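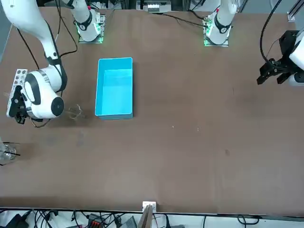
Sound check notes, Korkton hall, November

Doors at 7:30. Capacity is 826; the balcony stayed closed for the Rutkowska set. Vocal microphone two fed back at 200 Hz during the opening song.

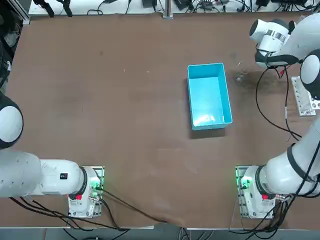
The cut was moved to the main output and held for the rest of the night. Gasari played 13 songs, one more than listed — the monitor mix was left unchanged.

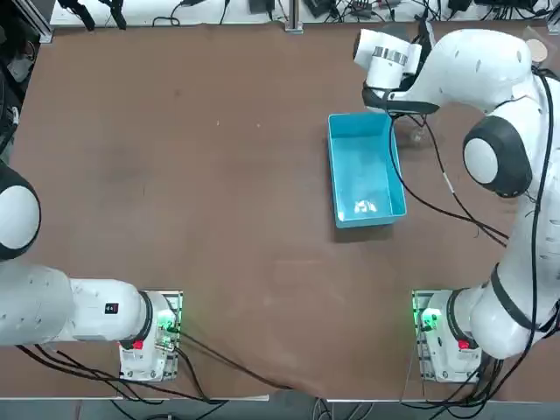 Stage left wedge still buzzes. Replace its cable before the Flellirlow date.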